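Door sticks in the damp months, plane it or leave it?
Posted in Home and Repairs, Radport Neighbours Help Board

Hi all, hoping someone handy can put me right. We moved into a flat on the Vitby side of the harbour in spring and every inside door was fine all summer. Then November came, the heating went on, the washing started drying indoors, and now one of them binds at the top corner on the handle side. You have to lean on it with your shoulder to get it shut and then give it a proper yank to get out again, which is no fun at 2 in the morning when you're trying not to wake anyone.

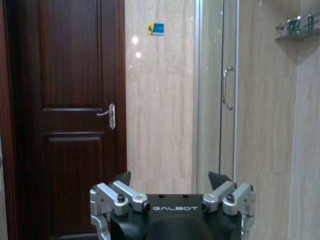 mossyledge
Before you go near it with a plane, has it dropped on its hinges? Mine did exactly this and I'd bought the plane and everything.

Thanks mossyledge, I did wonder. I've looked at the hinges and the top one has a screw that just goes round and round and never bites. But the door also feels tighter on wet days than dry ones, so I can't tell whether it's the one thing or the other or both. My dad would have had it off and shaved down before lunch, but I've never taken a door off in my life and I'm scared of making a gap I then have to look at for ten years. It's a rented place too, so I'd rather not do anything I can't undo. Is there a way of telling which problem I've got? And if it is damp, do I wait for it to dry out or will it be like this every winter?

tinpotkettle
Do the screw first. It's a ten-minute job and it might be all you need.

Open the door and wedge something under the bottom edge so the weight's off the hinge (a folded magazine will do, or a couple of paperbacks). Take the loose screw out. Get some wooden cocktail sticks or matchsticks with the heads cut off, dip them in wood glue, and pack them into the hole until no more will go in. Snap them off flush, leave it to go off properly, then put the screw back by hand. Don't use a drill driver on it, you'll strip it again and be back where you started. I used Hedlund wood glue from the hardware shop because it was what they had, any of them will do.

If the hole's really chewed up, get a longer screw of the same thickness, but check the head sits flat in the hinge. If it stands proud the door won't close at all and you'll think you've made it worse. Ask me how I know!

While you're there, go round all the others and nip them up. In my experience when one's gone the one underneath is thinking about it.

To tell which problem you've got, shut the door as far as it'll go and look at the gap along the top. If it's wide at the hinge end and closes up to nothing at the handle end, it's dropped. If it's the same all the way along and the tight bit is down the side, it's more likely swollen. You can also slide a bit of paper round the edge and see where it catches.

harbourwren
had the same, rubbed a candle on it, sorted

saltmarsh_jo
I'd go with tinpotkettle on the hinge but I want to say something about the damp, as you asked and it's got a bit lost. Doors do move with the seasons and if you plane one in November you'll have a draughty rattly thing by May. We did that in our old house and I regretted it every single summer. So if it turns out to be swelling, try and get the air drier for a few weeks before you cut anything.

I bought one of those cheap humidity dials and ours said 60 or more most evenings with the washing up. I started hanging it in one room with the window open a crack and that room's door shut, and kept the extractor going for 20 minutes after a shower, and it did come down. The door eased off too, though slowly, I'd say it was about 4 weeks before I stopped noticing it. There's a Jindden dehumidifier that people lend round our block and it's good but goodness it's loud.

The candle trick is fine for a light rub, by the way, just do it on the edge where you can see the shiny mark. It won't help if it's properly jammed.

And as you're renting, tell the landlord in writing now, before you do anything beyond the screw. Mine sent a joiner round for free. He was late and he left shavings all over the carpet, but I didn't pay for it.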